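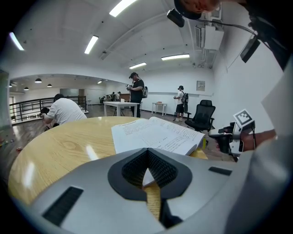 Betport library ends late fines and opens on Saturday evenings

The public library in Betport will stop charging money for late books from the first day of May. In the same month it will also begin to open on Saturday evenings until 9 p.m., which readers have asked for during several years.

The decision was made by the town council on Tuesday night, after a discussion that took longer than expected. All fines that are still open will be canceled. At the moment there are 374 library cards in Betport that cannot be used because of an unpaid fine, and these cards will work again without any visit to the desk.

"Most of these people did not steal a book from us. They brought it back three weeks late and then they were ashamed to come in," said Rianne Dekker, who has been head of the library for six years. "Some of them are children, and the fine was on the card of the parent."

A reader who does not return a book at all will still have to pay for it. After eight weeks the library sends a letter with the price of a new copy, and the card is closed until the book comes back or is paid. If the book comes back later, the amount is taken off again. Rare books and the local maps are not part of the new rules and still have to be read inside the building.

The old fine was 20 cents per day for adults and 10 cents for children, with a limit of eight dollars for each book. It had not been changed for a long time. According to the library, the income from fines last year was lower than the cost of printing and mailing the reminders.

Not every member of the council was in favor. Bogdan Kołodziej voted against the change and said that he was worried about the waiting lists for new novels.

"If I am number five on the list and the person before me keeps the book for two months, then for me the library did not get better," he told the meeting. He asked for a report on waiting times after one year, and the council agreed to this.

Dekker answered that a book which is requested by another reader can no longer be renewed, and that a person who keeps such a book will not be able to borrow other ones until it is returned. This rule exists already in Flunidport, where the fines were ended two years ago. The library there said it has seen more old books come back than before, especially in the first summer.

The Saturday evenings

The new evening hours begin on the second Saturday in May. Until now the library closed at 2 p.m. on that day, and people who work in shops or at the port had difficulty to come at all. The afternoon hours between 2 and 5 p.m. will stay closed for the first season, so the building opens in the morning, closes, and opens again at 5 p.m.

This break was the part of the plan which got the most critical remarks from the public. Alfredo Macapagal, a nurse who lives on Sedgwick Street, came to the meeting to speak about it.

"I am happy with the evening, I want to say this first," he said. "But my daughter does her homework there, and she must go home for three hours and then walk back. I think they should try it without the break."

The reason for the break is money. The council gave 41 extra staff hours per month, and the library wanted to use them in the evening, when all other quiet places in the town center are closed. The question will come back in the fall, when the budget for next year is prepared.

During the evening hours there will be one person at the lending desk and one on the upper floor. The self-service machine can be used as usual. The children's corner stays open until 7 p.m., and after this time the upper floor is meant for silent reading and study. Phone calls are only allowed in the entrance hall.

Hot drinks may be taken to the tables if the cup has a lid. Food is not allowed, with the exception of the bench area next to the coats.

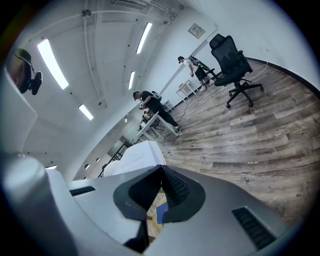 What the readers say

In the week before the vote the library put a paper form at the desk and received 308 answers. A large majority wanted to end the fines. On the evening hours the opinions were more divided, because a number of older readers would have preferred an early opening on weekdays.

Aarne Suominen, who is retired and reads the newspapers in the library almost every morning, was one of them. "At eight o'clock I am already awake for three hours," he said. "At nine in the evening I am not interested in newspapers. But I understand that it is not only for me."

Jozef Van Damme runs a small evening course in English for newcomers, and he plans to move it from a rented room above the bakery to the library. His group reads one short book together every season – a page is read aloud, then everybody writes down the words they did not know. At the bakery they have to leave at eight, often in the middle of a chapter.

"In the library we can finish the chapter, and people can take home another book on the same evening," he said. "Several of my students have a blocked card. They asked me already if it is true."

The course will use the upper floor on the first and third Saturday of the month, before the silent hours begin. New students can register at the desk and do not need a library card for it.

Bus and parking

The last bus on line 2 leaves from the stop in front of the library at 9:14 p.m. The company Orusano, which operates the parking lot behind the building, said that parking will be free for visitors after 5 p.m. on Saturdays, but the ticket has to be stamped at the lending desk before leaving.

Readers who still have old books at home can also bring them before May. The return box beside the main door is open day and night, and for books that are left there the library will not ask any questions, Dekker said. Books from Flunidport can be put in the same box and are sent back by van on Thursdays.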